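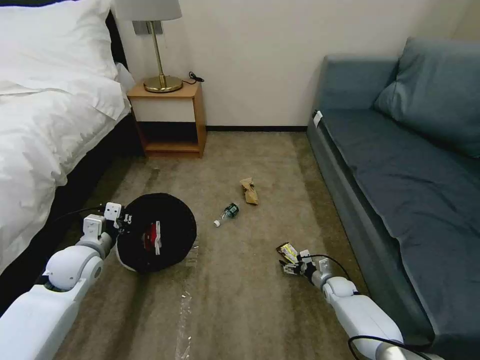
Figura 7. Recogida de residuos en dormitorio: pinza derecha con envoltorio, pinza izquierda junto al recipiente.

4.3 Recogida de objetos del suelo en habitaciones

Esta sección se aplica a la plataforma Hetel de dos brazos con pinzas Lammers. Antes de empezar, complete la comprobación de paro de emergencia del apartado 4.1.

Preparación

1. Compruebe que no haya personas ni animales en la habitación. El operador permanece en la puerta, con el mando de paro en la mano.
2. Deje un paso libre mínimo de 90 cm entre la cama y cualquier otro mueble. Si no es posible, trabaje solo con la base bloqueada.
3. Recoja la ropa de cama que toque el suelo en la zona de giro de la base.
4. Revise el recorrido de los cables de ambos brazos. El bucle libre no debe llegar a la moqueta en ninguna posición de trabajo.
5. Coloque el recipiente sobre una superficie plana, dentro del alcance de las dos pinzas.

PRECAUCIÓN: Las lámparas de mesilla y sus cables quedan fuera de la zona de trabajo. Márquelos como zona prohibida en Cuvel antes de habilitar los brazos.

Secuencia de recogida

6. Seleccione el perfil «Residuo ligero». La fuerza de agarre queda limitada a 30 N.
7. Retire primero envoltorios y papel, después botellas. Las botellas tumbadas se sujetan por el cuerpo, nunca por el tapón.
8. Mantenga quieto el brazo que esté junto al recipiente mientras el otro se desplaza. Los dos brazos no deben cruzarse sobre la boca del recipiente.
9. Levante el objeto en vertical 300 mm antes de iniciar el traslado.
10. Suelte el objeto dentro del recipiente y espere 2 s antes de retirar la pinza.

NOTA: El papel arrugado puede ocultar otros objetos. Si la lectura de fuerza no corresponde al perfil, detenga el ciclo y retire el objeto a mano – con los brazos deshabilitados.

No recoja con la pinza vidrio, objetos cortantes, medicamentos ni envases abiertos con líquido. Regístrelos como incidencia y avise al responsable de planta.

Fin del ciclo

11. Lleve ambos brazos a la posición de reposo y deshabilítelos.
12. Limpie los dedos de las pinzas con un paño seco. No use disolventes.
13. Anote en el registro Tornside la habitación, el perfil y las paradas.

Revisión del apartado: L. Sutherland. Aprobado: H. Hagedorn, 24 dic 2021.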